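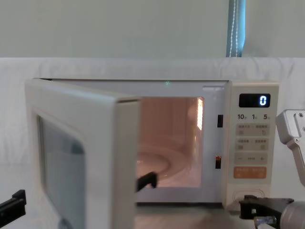 Éditer, publier, écrire > Autoédition > Questions des membres

Comment rédiger la quatrième de couverture d'un polar sans tout raconter (et sans dire « haletant ») ?

Question posée par Lilla Fülöp
mardi 25 octobre 2022

Bonjour à tous,

J'ai terminé mon premier roman en juillet. Quatre ans de travail, des relectures, une correctrice, tout va bien. Il ne me manque que le résumé à mettre au dos et sur les fiches des librairies en ligne, et je suis dessus depuis plus longtemps que sur le dernier chapitre.

Le livre s'appelle Les Eaux d'Asel. Une notaire revient dans la petite ville de son enfance régler la succession de son oncle et découvre que celui-ci a vendu deux fois la même maison, la seconde fois à un homme mort. Il y a un gendarme, une ancienne amie, un barrage, et un secret que je ne peux pas révéler, ce qui est embêtant vu que c'est la seule chose vraiment intéressante de l'histoire.

Ma version actuelle commence ainsi :

« Hélène Adams a tout pour être heureuse : une étude prospère, un bel appartement, un fiancé attentionné. Mais Hélène cache un secret. Quand la mort de son oncle la ramène à Asel, elle va devoir affronter les démons de son passé dans une course contre la montre haletante dont personne ne sortira indemne. »

Mon mari trouve ça très bien. Ma sœur m'a demandé si elle ne l'avait pas déjà lu.

Mes questions :
Faut-il nommer le coupable potentiel ou rester vague ?
Quelle longueur ? Le formulaire de Groremo refuse tout ce qui dépasse 725 caractères, espaces compris, et j'en suis très loin.
Est-ce que je peux citer une lectrice qui a adoré, sachant que c'est ma belle-mère ?

Merci d'avance, je ne suis pas susceptible (enfin, un peu).

Lilla

3 réponses

Réponse de Stuart Goodall
Membre actif

Moi je mets toujours une question à la fin. « Saura-t-elle la vérité avant qu'il ne soit trop tard ? » Ça marche à chaque fois. Et « haletant » je vois pas le problème, les gens qui achètent du haletant veulent du haletant. Pour la belle-mère, si elle ne porte pas le même nom, aucun souci.

Réponse de Margit Bakos
Membre, rubrique Polar et roman noir
Réponse retenue par l'auteure de la question

Chère Lilla,

Votre texte n'est pas mauvais, il est d'occasion. Il a déjà servi sur un bon tiers des thrillers vendus en gare et il continuera après nous. Le fiancé attentionné, par exemple : dès qu'un fiancé est attentionné en quatrième de couverture, tout lecteur de plus de douze ans sait qu'il a enterré quelqu'un. Si c'est le cas chez vous, enlevez-le tout de suite. Si ce n'est pas le cas, enlevez-le aussi, il fait perdre une ligne.

Le plus curieux, c'est que vous aviez la bonne accroche et que vous l'avez mise dans votre message au lieu de la mettre sur le livre. Un oncle qui vend deux fois la même maison, la seconde fois à un mort, voilà quelque chose que je n'ai jamais lu. Je veux savoir comment on signe. Je veux savoir qui a encaissé le chèque. Les démons du passé, en revanche, je les connais, ils habitent en face.

Donc commencez par l'acte de vente. Je procède toujours de la même façon : je n'utilise que le premier quart du roman. Tout ce qui se passe après est interdit de séjour au dos du livre. Cela règle votre problème de secret, puisque vous n'avez plus à tourner autour. Vous donnez la situation, ce qu'Hélène risque si elle continue et ce qu'elle perd si elle s'arrête, puis vous posez le stylo.
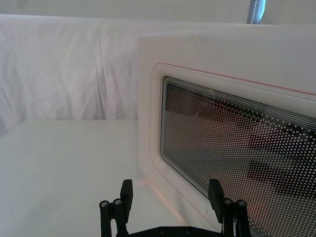 Pour les personnages, deux noms propres suffisent. Au troisième, le lecteur croit qu'il y aura une interrogation écrite. Le gendarme peut rester « le gendarme ». L'ancienne amie, je ne la mentionnerais que si elle apparaît avant la page où l'on découvre le second acte.

Quant à nommer un suspect : non. Vous pouvez nommer un mensonge, c'est plus efficace et cela n'engage personne.

Un essai, que vous êtes libre de jeter :

« Quand Hélène Adams ouvre le dossier de son oncle, elle trouve deux actes de vente pour la même maison. Le premier est en règle. Le second porte la signature d'un homme enterré depuis neuf ans au cimetière d'Asel. Hélène est notaire, elle sait ce que vaut une signature. Elle sait aussi qui, à l'étude, avait accès aux tampons cette année-là : elle. »

J'ai inventé la dernière phrase, vous verrez si votre intrigue la supporte. Il vous reste de la place pour une ou deux lignes sur le barrage, que je trouve prometteur – un barrage dans un polar, c'est rarement là pour la pêche.

Les mots à bannir : haletant, machiavélique, glaçant, indemne, engrenage, « rien ne sera plus comme avant ». J'ajoute « course contre la montre » par fatigue personnelle. Pour mon deuxième roman, j'en avais casé six sur sept et le livre s'est vendu à ma famille, qui n'est pas grande.

Et laissez votre belle-mère tranquille. Une citation signée « une lectrice » ne convainc que la lectrice.

Margit
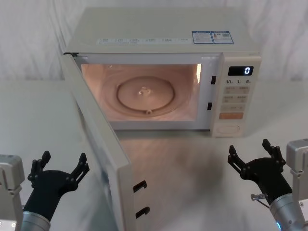
Micro-ondes blanc, porte ouverte

Réponse de Levente Dobos
Nouveau membre

D'accord avec Margit sur presque tout, sauf sur l'accès aux tampons, qui me paraît en dire trop si Lilla garde sa fin secrète. À sa place je couperais après « ce que vaut une signature ».

Deux remarques pratiques. La fiche en ligne et le dos du livre n'ont pas à être identiques. Chez Drivska, où j'ai mis mes deux novellas, seules les premières lignes s'affichent avant le bouton « lire la suite », et j'y avais placé une citation de poète en exergue. Très belle. Zéro clic. La première phrase doit tenir debout toute seule.

Ensuite, lisez votre texte à voix haute à quelqu'un qui ne vous aime pas particulièrement. J'utilise mon collègue Aníbal Cuadros, il fait ça très bien. S'il vous demande « et alors ? », vous avez votre réponse. S'il demande « et le mort, il a signé comment ? », vous pouvez imprimer.

Commentaires

Lilla Fülöp : Merci à tous les trois ! Margit, le fiancé a effectivement enterré quelqu'un. Je suis vexée et je l'enlève. Pour les tampons, c'est presque ça, donc je suis Levente et je coupe avant.

Stuart Goodall : Je maintiens pour la question à la fin.

Margit Bakos : Stuart, saura-t-on un jour pourquoi ?

Lilla Fülöp : Nouvelle version envoyée à Groremo, ça passe. Ma sœur dit qu'elle ne l'a pas encore lu, celui-là. Mon mari préférait l'ancienne.

Sujets proches
Combien de temps attendre avant de relancer un blogueur littéraire
Prologue : le garder ou l'appeler chapitre un
Mon héros porte le nom de mon dentiste, que faire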